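Finish for a big work table — oil or hard varnish?
Morkside Home & Workshop Forum > Furniture and Finishes

annick_l
Posted October 5, 2019
Hello to all. I am new here and English is my third language, so please be patient with me. We have moved to a ground floor place in Morkside and I need to decide how to finish a large wooden table top. The top is bare now. It will be used for everything: eating, homework of the children, my sewing machine, sometimes paint.
My father always used oil. In the shop they told me that oil is old-fashioned and I should take a hard varnish. They wanted to sell me the Brultex two-part kit, and it is not cheap. I have read many old threads and I became only more confused. What would you do, and why?
Annick Lacroix

plankton_pete
Varnish. Kids plus paint is an easy answer. Oil looks lovely until somebody leaves a wet glass on it overnight.

Skirkitz
I disagree with Pete, as usual. A wet glass leaves a ring on oil, yes, and then you rub it with a fine pad and a bit more oil and the ring is gone before lunch. When varnish gets a deep scratch you are sanding the entire top. I have done both and I would never go back.

plankton_pete
"Gone before lunch" if you are home and have the pad and the oil and want to do it. Most people don't. They buy a tablecloth and hide it.

annick_l
Thank you both. Skirkitz, may I ask how often you must put new oil? My father did it every November, when the garden work was finished, but he was a very disciplined man and I am not.

Skirkitz
Once a year is fine. I skip it some years. The first weeks matter more: you want several thin coats, and each one wiped off properly. If it feels sticky the next day, you left too much on.

cvandusen
Since the question is about color too (it always is, in the end), I can show one with a warm tone. Same kind of size as you describe, white legs.

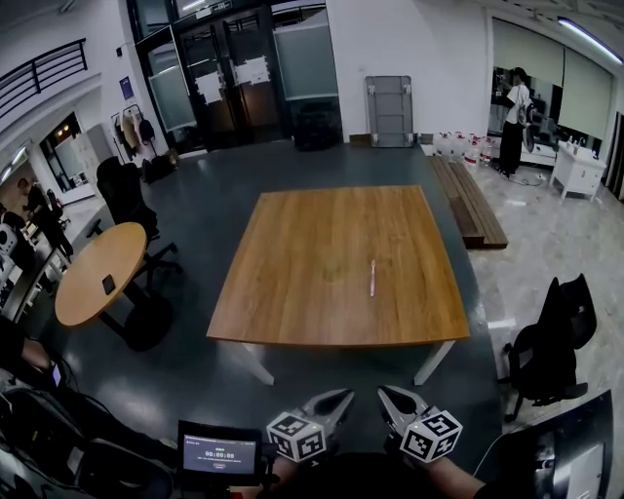 Honey-brown top against a dark gray floor. Toothbrush not included.

With a dark floor like this I find a warm top very pleasant. On a pale floor I would go a little cooler, or the room gets yellow in the evening. But this is only taste. Please test on the underside of your own wood first, and look at it by daylight and by lamp.
Clyde Van Dusen

annick_l
Clyde, this is very near to the color I have in my head! My floor is also dark, so I am encouraged. What must I do to get this tone? My wood is quite pale, I think it is ash, but the seller was not sure.

cvandusen
On pale wood a clear oil will warm it a little, but maybe not so far. There are oils with a small amount of pigment in them. Begin with the lightest one. You can go darker with a second coat, but to go lighter you must sand.

lindgren_fan
Nobody has mentioned sanding yet and it decides half of the result. For oil I stop at 100 first, then finer, and I do not go up to 800 like some people on this forum recommend. At 800 the surface is so closed that the oil just sits there.

Skirkitz
I am "some people". I use 800 only between the last coats, with oil on the pad, never on dry bare wood. Please quote me completely.

lindgren_fan
Fair enough, I remembered it wrong. Between coats I have no objection.

plankton_pete
Can I also say: rags. Oily rags can catch fire by themselves if you leave them in a heap. Lay them flat outside to dry, or put them in water in a metal can with a lid. I don't even like oil and I still want you to keep your house.

annick_l
I did not know this about the rags. My father hung them on the fence and I believed it was only his habit. Thank you, Pete.
I think I will try oil on the underside, 2 coats, and let the children put a wet glass on it before I decide. One more question — is it necessary to oil the underside also, if nobody sees it?

Skirkitz
Yes, at least one coat. If only one face is sealed, the top can take up moisture unevenly and cup.

plankton_pete
On this we agree. Mark the calendar.

lindgren_fan
I would do the end grain twice, it drinks much more than the faces. And wait 5 days before you put anything heavy on it, even if it feels dry.

cvandusen
I wait longer, but I am slow in everything. Annick, please come back with the result of the wet glass.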